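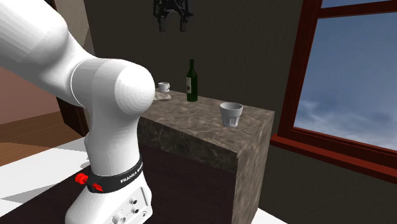 Evberg Farm Shop Counter Unit

A self-contained serving and sales counter for farms that want to sell direct from a barn, yard or field gate. Made by Skerkico and supplied flat on one pallet. Two people can put it together in an afternoon with the tools in the box.

Who buys it

Most Evberg units go to working farms that are adding a second income: a milk and egg shop, a weekend coffee counter, a pick-your-own pay point, a meat box collection desk. Many of these start in a building that was put up for something else, and the owner doesn't want to spend much until it's clear the customers will come. The Evberg stands on its own feet and is not fixed to the wall or floor. If you move to a different building, or your permit is for one season only, it comes apart again.

What's included

Counter base in two halves, joined with four bolts
Worktop, sealed on all faces
Lockable cash drawer
Shelf set for the customer side
Cable tray with a cover
Leveling feet for uneven concrete
Assembly tools and printed instructions

The scale shelf, sneeze guard and chalkboard panel are sold separately.

Sizes and loads

The standard unit is 2000 mm long. A corner piece can be added at either end - the same part fits left or right. Each customer-side shelf carries 100 lb spread evenly. Please don't stand crates of potatoes on the cash drawer end, as the runners bend and that isn't covered by the warranty.

Leveling feet adjust for floors that slope or have a drain channel. On gravel or bare soil you will need paving slabs or a sheet of thick board under each foot.

Power and water

The cable tray takes leads for a card reader, a till and a small coffee machine. Sockets are not supplied. Have an electrician fit these, especially in a building that gets hosed down. There is no sink in the base unit. If you prepare food or drinks, your local health department will tell you what washing facilities you need, and you should ask before you order.

Planning and permits

We can't tell you whether you need permission to open a shop or cafe on your land. Rules are different from one area to the next, and selling your own produce is often treated differently from selling goods you have bought in. Parking and road access cause more refusals than the building does. We can send a dimensioned drawing of the counter to go with your application. Ask for the Evberg drawing pack, which is free whether or not you buy.

Delivery

Orders leave our warehouse within 11 working days. The driver will need a hard surface and room to turn. If your lane is narrow or has a low bridge, say so in the order notes and we will send a smaller truck. There is an extra charge of $100 for this. July is our busiest month, so order early if you want to be open for the soft fruit.

Customer comments

"We had it in the old calving shed for the first season and moved it to the new building after that. Lost one bolt, which they mailed to us." - Neelam Kashyap

"Solid. I would have liked a deeper drawer. The shelves are fine for jars and eggs." - Cristóvão Morais

"Instructions skip a step where the cable tray goes in. Fit it before the worktop, not after." - Ans Geerts

The printed instructions have been corrected since Ans wrote to us. If yours show the worktop going on at step five, ask us for the new sheet.

Care

Wipe down with warm water and dish soap. Don't use a pressure washer on the worktop joint. Check the bolts at the start of each season and again if you move the unit.

Questions and orders

For drawings, spare parts and prices on more than one unit, contact Aileen Mangubat in farm sales. Phones are answered from 7:30 a.m.

See also: Drosascombe Egg Stand, Nasr Folding Price Board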